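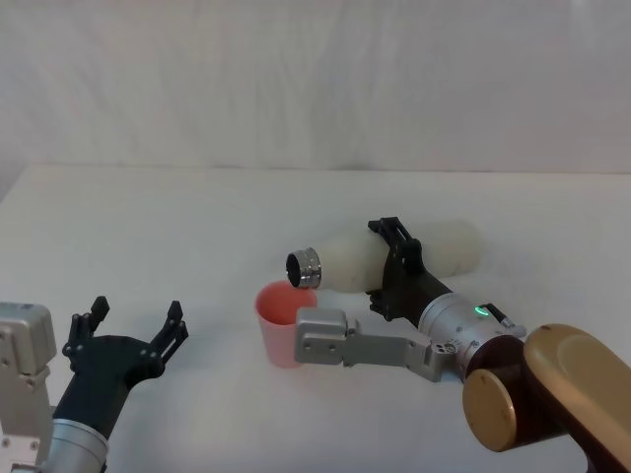

The Second Pair of Arms

At a contract filler in Gosberg, the robots came in for the dull part of the day. The people who used to do it are still there, and they are not all of one mind about it.

Thursday, April 25, 2019

The sample room at Udano is on the second floor, above the loading dock. The company fills bottles for other firms: syrups, hand lotion, liquid soap, a line of salad dressing that ships mostly in December. Before any batch leaves the building, somebody has to open bottles from it, pour them out and write down how they poured. Too thick, too thin, lumps, drips down the side. On a busy shift that can mean up to 400 pours.

For years the job went around the room by the week. It was nobody's favorite. The wrists went first, then the shoulders, and by midafternoon the notes got shorter. One technician, who has been at the plant since it opened, kept an elastic brace in her locker and wore it home.

Last winter Udano put in a bench with two robot arms. The software that runs them is called Mallet and comes from a small supplier, Skekine, which also did the installation. One arm holds the bottle and tips it over a cup. The other works beside it, with its own gripper, and can be taught to steady or move things as the task requires. The bottle has to be brought in close to the rim before it is tilted, and getting that approach right took most of the first month.

Much of that month was spent by the technicians themselves. Skekine's engineers knew the arms but had never poured lotion for a living. The technicians knew when a bottle was about to glug, and how far to tip it before it did. They sat with the engineers and went through it a few degrees at a time. Several of them say this was the best part of the whole project.

What came after has been more mixed. The pouring hours are down and so are the complaints about sore hands. The work that took their place is done mostly at a screen: checking runs, marking the bad ones, restarting the bench when it stops and waits for help. Two people moved to the front of the building to answer customers' questions about test results. One likes it. The other asked to come back upstairs, and did.

Pay is the open question. Running the bench is listed as a technician's duty, at the same grade as before. The workers think it should be a step up – they were trained for it, and they get called when it goes wrong. Management says it will look at the grades once the bench has run a full year. No jobs have been cut, and the company has put that in writing, though only through the end of next year.

There are also things the arms do not do. Smell is one. A batch that has turned can pour perfectly well, so a person still opens bottles from every lot and puts a nose to them. Odd shapes are another. A customer sent in a squat jar with a wide lid this spring, and those went back to being done by hand at the old counter by the window.

The night shift starts using the bench in two weeks. The training sheet, which began as a page of notes taped to a cabinet, now runs to 27 pages. The technicians wrote it, and they have asked for their names to go on the cover.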